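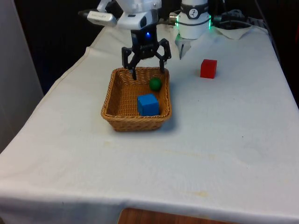
What Happens to Bread in a Small Town: My Project Report

So my project is about stale bread. I know how that sounds! I wanted to do something on food waste, and my first plan was to look at every kind of food in Pistesville, which my advisor Eftychia Triantafyllou gently told me would take until I was fifty. She asked me what got thrown out the most in my own kitchen. It was bread, mostly the heels and the last few slices, and that was that.

I started in February by asking people to keep a bread diary. The idea was simple – every time you toss bread, you write down what kind, how much of the loaf was left and why. I handed out 400 paper forms through the library, the two grocery stores and the front desk of my old middle school. I got 282 back, and I was thrilled with that, even though a good number were filled out in a way I can only call creative. One family wrote "dog" in every single box. I kept that one out of the results but I still have it on my fridge.

The main reason people gave for throwing out bread was mold, and I expected that. What I didn't expect was how many wrote some version of "it went hard." Hard bread is perfectly fine to eat! My grandmother never threw out a hard loaf in her life, she put it in soup or soaked it in milk and fried it, and I figured everybody's family did that. When I asked my classmates, hardly any of them had heard of doing it. Soft sandwich bread was the kind that got tossed for mold, and crusty loaves got tossed for going hard, often when they were only a couple of days old.

The second part was the bakery. Nilton Chávez runs Jestuvberg, the bakery on the corner by the bus station, and he let me come in at closing time for two weeks and weigh whatever hadn't sold. I am not a morning person so closing time suited me. Over the two weeks it came to 40 pounds, all of it bread and rolls (we left out cakes, which go to the staff and disappear fast). Rainy days were the worst. Nilton already knew that and bakes less when rain is in the forecast, but he says the forecast is wrong often enough to drive him up the wall.

He used to sell day-old loaves at half price and stopped when people started waiting for the discount. Now most of the leftovers go to a pig farmer, and a few bags go to a lady who makes croutons for the church lunch. I asked him if it bothered him. He said it bothered him more when he was younger, and then he gave me two rye loaves to take home, so I guess I'm part of the data too.

For the third part I tried storing bread myself. I bought the same white loaf and kept it four ways: in the plastic bag it came in, in a paper bag, in a cotton towel and in the fridge. I checked each one every morning and wrote down how it felt and whether there was any mold. The one in plastic stayed soft the longest and got moldy first. The paper one was a brick by day three. The towel was a bit better than paper, and the fridge loaf never grew mold while I was watching but tasted old really quickly. I only did this once through, in one kitchen, in winter with the heat on, so please don't treat it as science. I'd like to repeat it in the summer when our kitchen gets sticky.

A few things went wrong. My first form asked for weight in ounces and people don't weigh a crust before they throw it away, so I had to redo it with little drawings of a loaf you could shade in. I also lost a page of bakery notes on the bus and had to go back for one more evening. And the diary probably changed what people did – several wrote at the bottom that they felt bad and started freezing their bread halfway through.

If I had more time I'd look at freezing next. Almost everybody who froze sliced bread reported throwing out less, but I never asked how big their freezers were or how many people they were feeding, and both probably matter.

Thank you to Eftychia for reading three drafts, to Nilton for the rye, and to everyone who sent a form back. The blank form with the loaf drawings is at the library desk if another class wants to use it.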